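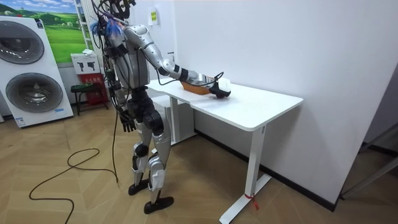 Is a hand with fingers worth the extra money over a simple two-jaw gripper? For most work on a table, a two-jaw gripper is still enough, and I would buy the hand only when the objects change every day.

Print this page | E-mail this article | 4 comments

I write this as a person who has spent the spring with both. The hand was the Stodine, which cost us 3,075 euros for one side. The gripper was an old Pumari with two flat jaws, bought years ago for a different arm. We put each of them through 200 picks, with the same controller and the same small things to take out of a basket and put back.

My opinion was formed before June and it has not changed much. The Stodine is beautiful to watch. It closes on a round object in a way that the Pumari cannot, and it forgives a bad position of the wrist. But it needed 70 minutes of calibration before it would do anything useful, and after each restart we had to do a part of this again. With the Pumari I switch on and I work.

The sellers like to say that the world is made for human hands. It is true for a door handle and for scissors. For a small object in a basket I am not convinced. What made the difference in our picks was the camera. When we moved from the Bremer camera to the Ruiz-Ortega, which sees better at short distance, both tools improved, and the cheap one improved more. I think many teams buy fingers when they should buy eyes.

Also the cables deserve a word. A hand with many motors wants power and data, and all this must pass along the arm without pulling at the wrist. We lost more mornings to one connector than to all the software. No brochure mentions it.

I do not say that the hand has no future. I say that it should be compared on dull work, by the people who must repair it.

Share (70)

Comments

Which jaws on the Pumari, rubber or bare? Bare ones slip terribly with us.

Reply from the author: Rubber, changed one time.

Disagree about the calibration. Save the zero position to the controller and it goes much faster.

Same connector problem here. We glued ours.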